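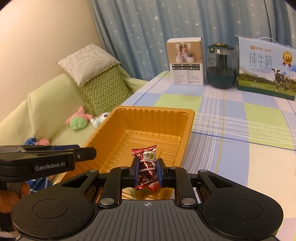

**Las esquelas como fuente para la historia local: memoria final del trabajo**

Haziq Sutanto y Danish Yousafzai
9 de noviembre de 2022

Empezamos este trabajo sin saber muy bien qué íbamos a encontrar, y todavía hoy nos sorprende el cariño que le hemos cogido a un montón de gente a la que nunca conocimos. La idea era sencilla: leer las esquelas largas publicadas en el boletín parroquial de Trerkness, que guarda la biblioteca Azevedo, y ver qué cuentan de la vida en el pueblo aparte de la fecha y la hora del entierro.

### Material

Leímos 72 esquelas. De ellas, 39 mencionan el oficio de la persona fallecida y 14 hablan de una emigración, casi siempre a Jereck, donde estaban las conserveras. Dejamos fuera dos porque la tinta se había corrido y no nos poníamos de acuerdo en los apellidos – las intentamos leer con lupa, con el móvil y hasta a contraluz, pero no hubo manera.

### Cómo trabajamos

Danish transcribía y Haziq revisaba, y a media tarde cambiábamos los papeles para no dormirnos. Para cada esquela rellenamos una ficha con el nombre, los parientes citados, el oficio, las aficiones y las palabras de elogio.
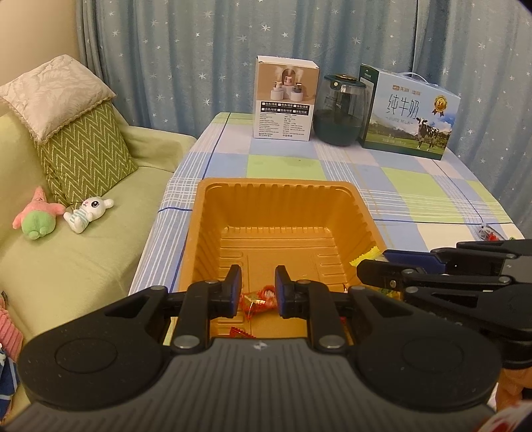 Las fichas las pasamos después a una hoja de cálculo, con una columna para las dudas que acabó siendo la más larga de todas. En marzo tuvimos que rehacer la de parentescos, pues habíamos mezclado cuñadas con hermanas.

### Lo que encontramos

A los hombres se les recuerda sobre todo por el trabajo, y a las mujeres por la casa, aunque hay excepciones preciosas. Nuestra favorita es la de Fasia, maestra y apicultora, a quien su familia despide diciendo que «discutía con la radio y solía ganar». También nos llamó la atención lo mucho que se repite «trabajador incansable», hasta el punto de que dejamos de anotarlo.

### Pendiente

Nos gustaría comparar estos textos con las lápidas del cementerio viejo, y preguntar a las familias quién los escribía. Una vecina nos dijo que muchos los redactaba el sacristán – quizá por eso se parecen tanto los adjetivos – pero no hemos podido confirmarlo.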